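Hand-held gripper comparison

A hand-held gripper comparison is a trial in which two or more gripper tools, each carried and closed by a human operator, are used on the same household tasks so that their fingers, pads and cameras can be judged side by side. The recordings are normally meant for later use with a robot arm, and the comparison is carried out before an arm is fitted. The method is used for choosing finger shape, pad material, camera position and the type of controller that will replay the motion.

The term covers only tools moved by hand. Trials in which the gripper is already mounted on an arm are usually called bench trials, even where the objects are the same.

Setting and surfaces

Early comparisons used rigid tables. Soft surfaces came into use later, as a mattress gives way under the fingertips and changes the height at which a thin object can be picked up. A gripper that lifts a card cleanly from a table may push it down into a bed. Objects commonly placed on soft surfaces include phones, cables, small cases, handled containers and folded or unfolded clothing.

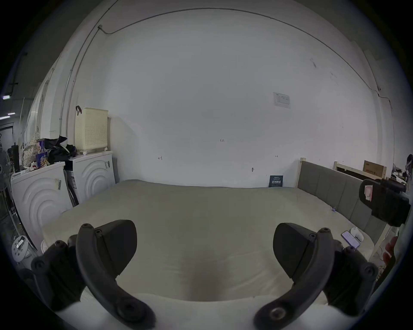

Photograph: Anikó Pálfi / Salano

The Salano protocol, drawn up by Anikó Pálfi, asks for furnished rooms and leaves the furniture where it stands. A padded headboard or a wall at the back of the working area limits the angle from which the tool can approach, and such limits are recorded as part of the task. Lighting is left as found, provided it does not change during a run.

Finger design

Two families of finger are in general use. Parallel fingers keep their pads facing each other throughout the stroke and are simple to calibrate, as the gap can be read directly from the trigger position. Curved or linked fingers swing inwards about a pivot. They reach over the rim of a container more easily, but the pad angle alters as they close, and the controller must allow for this when the motion is replayed.

The Lemov finger set belongs to the second family. The Fodlow set is parallel, with a shorter stroke and a flatter tip. In the Salano trials of June the two were given the same 40 tasks. The Lemov fingers did better on bulky cloth and on handled containers. The Fodlow fingers did better on phones and on other thin, hard objects, where the changing pad angle of the Lemov set tended to tip the object before it was held.

Play at the hinge is the most frequent mechanical fault. It is measured by closing the fingers on a gauge block and rocking the block from side to side. A set that fails is tightened and measured again before any further run is counted.

Contact pads

Pads are compared separately from fingers. Soft pads hold cloth well and mark easily. Firmer pads last longer but slide on polished plastic. Pad colour has no effect on grip, although a pad that contrasts with the finger is easier to find in the recorded picture and shortens the work of labelling the point of contact.

Objects for a pad trial are chosen to give a spread of stiffness. A crumpled garment beside a rigid container is a common pairing, and one hand of the operator may remain in the working area.

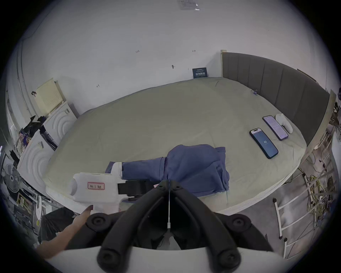
Reading time: 4 minutes

Cameras

A camera carried on the gripper sees the fingers and the object at close range and moves with them. Its main weakness is that the fingers themselves may hide the point of contact. Wide lenses reduce the problem and introduce distortion towards the edges, which has to be corrected before positions are calculated.

A camera worn or mounted at head height sees both tools together and gives the relation between them. It is the usual choice for two-handed tasks such as folding. Distances are harder to judge from this position, and a tool moved quickly may blur. Bustamante, whose controller takes both kinds of view, advises that the clocks of all cameras be matched before each run and checked again after it.

Plain surroundings are a known difficulty. Position tracking depends on fixed details that can be recognised from one moment to the next, and a white wall above a single-coloured sheet offers few of them. Printed notices, pencil marks and the edges of furniture all serve as reference points. 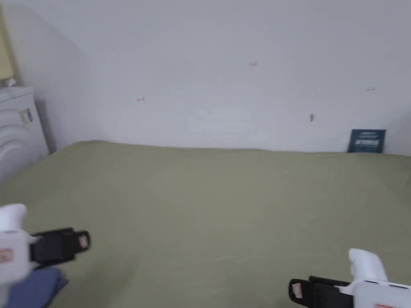

Controllers and replay

The controller turns a recorded hand motion into commands for an arm. Two measures are usually reported: the error in tip position and the delay between command and movement. Of 1,178 recordings made under the Salano protocol, 345 were set aside before replay, mostly for loss of tracking. The remainder were replayed on a single arm with each finger set in turn.

Human operators correct a poor grip without noticing that they do so, and these small corrections appear in the recording as noise. The Bustamante controller smooths them by default. Smoothing improves the path of the arm between objects but can remove a correction that was needed at the moment of contact, so the setting is normally stated with the results.

See also

Bench trial
Contact pad
Finger linkage
Trigger calibration

Page last changed 8/8/25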